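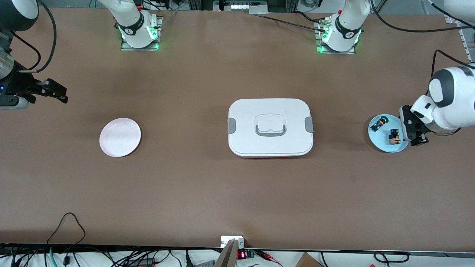
3.2 The guest list as a unit of analysis

Earlier work on children's birthday parties has mostly asked parents what they spent. We asked them whom they invited, a question that made several of them visibly more uncomfortable. Families in Toladmont and Sallel filled in one form for each party held after April, and we received 1,355 usable forms. A further 48 were set aside, most of them because the parent had listed the cake as a guest.

The usual advice in both towns is one guest per year of the child's age. Parents repeated this rule to us warmly and then broke it. Among five-year-olds, the median party had 16 children, a figure that held whether or not the family owned 16 chairs.

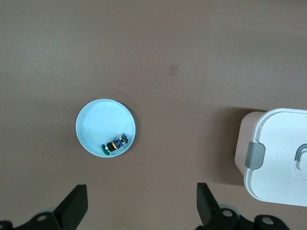

Figure 2. Plate, light blue, round, with raised rim.

Theme was coded separately by two readers using the Magagula scheme, which sorts parties into animal, vehicle, royal and other. "Other" did a great deal of work. One party was entered as "dinosaur wedding," and the readers have still not agreed on it.

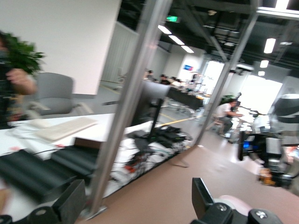

Length of party was easier to code and harder to believe. Invitations in Sallel promised 90 minutes almost without exception, yet parents who also kept the Cesta diary recorded a last departure well after that. The gap was widest where grandparents were staying in the house. We suspect that other adults linger when there is someone new to talk to, though the diary has no column for lingering and we did not think to add one.

Gifts were left out of the main model. Parents' estimates of what a gift had cost differed sharply depending on whether they had given it or received it, and we could find no correction that both sides would accept. The raw answers are listed in the appendix by town and age of child.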